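Print this page | E-mail this page

Workshop notebook, Tulport bindery room
15/06/2025

Sunday, so the building was quiet and I could work on the Grunstead ledger without interruption. I write the steps in order so Nisha Rathore can continue if I am away.

The ledger has 16 sections. Two of them, the first and the last, are loose and the paper is torn in the fold. I took off the old glue from the spine in January with paste, and it is now clean enough to sew. The old sewing holes are still good in most sections. In section 9 they became long slits, and I closed them with thin repair paper and wheat paste. It dried for 30 minutes between blotters under the small weight. Next time I would leave it longer, the paper was still a little cool when I touched it.

Thread: I tried the linen thread from Karppinen first. It is strong but too thick for this paper, and after four sections the spine was already swelling. I cut it out and began again with the thinner one from Jitden, waxed once. For the whole book I prepared 140 cm at a time. More than this makes knots by itself when I pull it through.

My difficulty is still the kettle stitch at the end of each section. If I pull up, the paper tears. If I pull along the fold, it holds. Nisha told me this many times and I have written it on the wall, but my hand forgets when I am tired.

Needle: the curved one is better for the last sections, when the frame is full and there is no space for a straight needle. 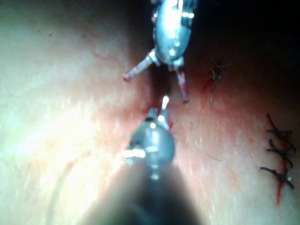
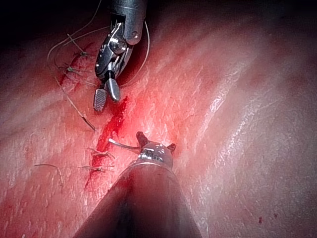
Tension is the part I want to understand better before the second ledger. A stitch must bring two sides together and then stop, and in my sewing I always go a little further than that. When a thread is tied at separate points, each knot carries its own piece of the work, as with the four knots along the partly closed cut on the tissue. Our book sewing is one long thread, so one tight place pulls on its neighbors. I should check after every second section with the bone folder, and press down only lightly.

Sections 1 to 11 are sewn. Still to do: sections 12 to 16, then the first thin layer of paste on the spine. The tapes are too long on the left side but I will not trim them before the boards are ready. The press needs oil on the screw again. Wheat paste is in the small fridge, please do not use it after Tuesday.

Contact | Copyright Tulport bindery room | Back to top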